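Lise MacDonald
29 Dec 2021

Right, that strange week between Christmas and New Year, so I'm finally going to talk about giving up my car. Thread!

I sold it in June after 16 years of driving. Over 4000 quid a year it was costing me, once I'd added up the insurance, the parking permit and the garage in Kekville that always found "one more thing".

12 replies 38 likes

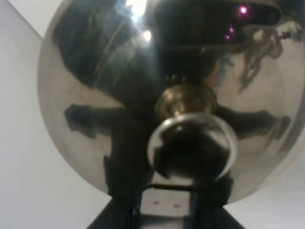
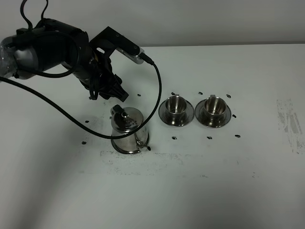 Shiny things for a grey Wednesday.

Anyway, the bus. The 22 goes from the end of my road to work and I'd never once been on it! It takes longer than driving did, but I've read four novels since the summer, so I'm calling that a win.

3 replies 21 likes

The hard bit is my sister's. She's out in Orker and the last bus back leaves before pudding – I've ended up on her sofa more times than either of us would like.

5 replies 19 likes

Big shops I get delivered. Small shops I do on foot with a rucksack, and I've learned the hard way to put the eggs in last.

2 shares 16 likes

Do I miss it? On wet Sundays, yes, loads. And I miss singing in it (you can't do that on the 22, I've had looks).

If you've done the same, tell me how you manage holidays, please. I've got a week off coming up and no plan at all.

9 replies 27 likes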